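Home Projects Tickets Knowledge Base Contact
3 min read

Ticket 106: Placement error in the two-arm cube relocation protocol
Status: Closed
Opened by: Malachy Ó Ceallaigh
Project: Bakport

Summary of issue. During evaluation of the Bakport relocation policy, the logged position of a cube after release differed from the position recorded by the overhead tracker. The error appeared in left-arm episodes only. The evaluation uses small cubes on a foam mat, with a tape cross as the target. Scoring was suspended in August pending review.

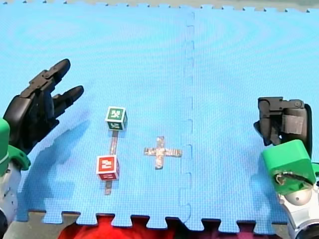

The reporter first suspected the tracker. Its calibration was repeated with the Wendora routine and the result did not change. The foam mat was then considered, as soft tiles can compress under contact and alter the height at which a cube is released. Height readings were consistent on both tiles, and this cause was set aside.

Steps taken:
1. Replayed all 1,855 logged episodes against the tracker record.
2. Compared the wrist camera timestamps with the joint state timestamps.
3. Reviewed wrist camera views, in which parts of the gripper appear at close range, for any shift in the mounting.

Step 2 identified a constant delay between the two streams. Step 3 found no shift.
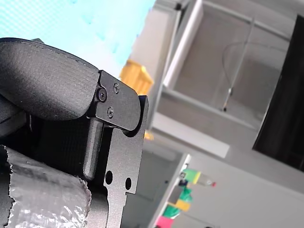
Does the delay affect training data as well as evaluation data?
Both sets were written by the same Bisow logger, so the offset is present in each. It can be corrected afterward from the stored timestamps, and no episodes need to be recorded again.

Resolution. The logger now stamps each message at the source. Stored episodes were realigned with the script supplied by Mac Giolla, and the relocation scores were computed a second time. Left-arm placement error fell to the level of the right arm. The ranking of the 2 policies under comparison did not change, although the margin between them is smaller than first reported.
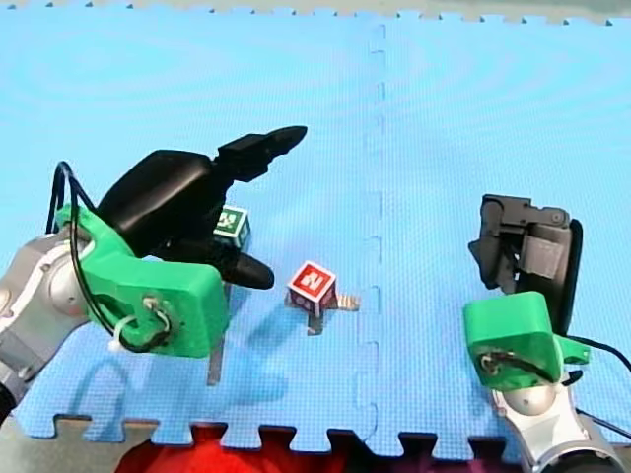 Bimanual Manipulation Group / Research Support Desk

Users holding a local copy of the episodes should replace it before citing any placement figures. Results computed from the earlier copy should be marked as superseded. Requests to reopen this ticket should quote the episode number and the logger version.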